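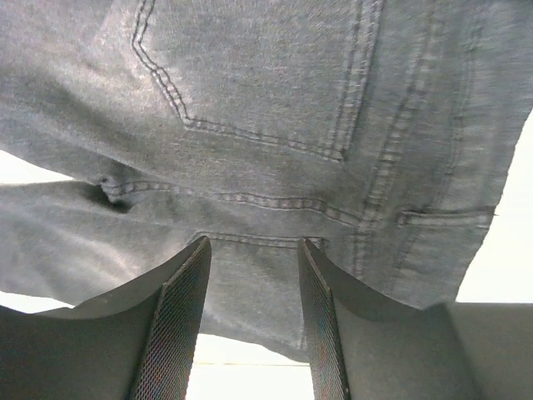 Vimala Menon thinks I have got the whole thing backwards. Her view, put to me in a long email after my last post, is that a person who wears the same clothes most days should spend more on each of them, and that mending is what you do when you bought badly in the first place. She has had one winter coat for as long as I have known her and it has never needed more than a button.

I have been thinking about this for most of the week and I half agree. I do buy badly. I buy when I am in a hurry, usually the day before I need the thing, and I take whatever fits. But I don't think better buying would get me out of mending. Trousers go at the inner thigh whatever they cost. Mine do, anyway, and they go in the same place each time, a hand's width below the crotch seam on the right leg. I cycle, and the saddle does it.

For anyone who missed the last post, I said I would try to go through the winter without buying any clothes, and mend what I had. It is now Sunday, December 11, 2022 and I have kept to it apart from socks. I decided early on that socks didn't count. Vimala says they do.

The mending pile at the start had 8 things in it. Two pairs of jeans, a work shirt with a torn cuff, three jumpers with moth holes, a pillowcase, and a canvas bag where the strap had pulled out. The bag was the easiest and I did it first. The jumpers I am still putting off. I have the wool, in a colour that nearly matches, and I have watched someone darn a heel twice through, and each evening I find something else to do.

The jeans took longest. My first try was an iron-on patch, put on the inside. It held until the second wash and then one corner lifted and rubbed, and I walked about with a stiff flap against my leg for a day before I pulled it off. It left glue behind, which gums the needle. If you are going to sew a patch, don't iron one on first.

The second try was a piece of cotton cut from the leg of an older pair, tacked in place and then sewn over in rows by hand. I used ordinary polyester thread in dark grey. The rows are not straight. They start off close together and get wider as I got bored. From the outside it looks like a scuff, and I have worn them to work with no remarks from anyone. I made the patch too small, though. The cloth around a hole is thin for a good way out, and the patch has to reach the sound part or you only move the hole along. I can already see where the next one will be.

Sudheer Murthy lent me his mother's sewing machine, a heavy green thing with a foot pedal, and I used it for the second pair. It took me an evening to thread it and almost 6 minutes to do the patch. You can't get the leg of a pair of jeans flat under the foot of a machine without a lot of swearing. What worked in the end was going in from the waist with the leg rolled up like a sleeve and sewing back and forth with the reverse lever, a little at a time. I broke one needle going over the inside seam. Jeans needles are sold separately and are worth having. I got mine from Chowdary on the corner, which sells buttons, zips, elastic and phone cases, and closes for lunch at a different time each day.

A few people asked about washing. I wash jeans inside out at 30, not very often, and hang them by the waistband. They take two days to dry in our flat in December. I used to put them on the radiator and they came off like cardboard, so I stopped. I don't know if it makes them last any longer.

On the money side I have spent very little. Thread, the needles, two balls of wool. If I am fair I should also put in the evenings, and if I charged for those, Vimala would win the argument easily. But I'd only have spent them looking at my phone, and I listen to the radio while I sew. I got through a whole serial doing the second pair.

She did make one point I had no answer to. She asked how many of the things in the pile I would be sorry to lose. I went and looked. The shirt, yes. One of the jumpers. The pillowcase I had only kept because it was already in there.

I'm doing the shirt cuff next. It needs turning, so the collar will probably get done at the same time, and I have to give the machine back before Christmas.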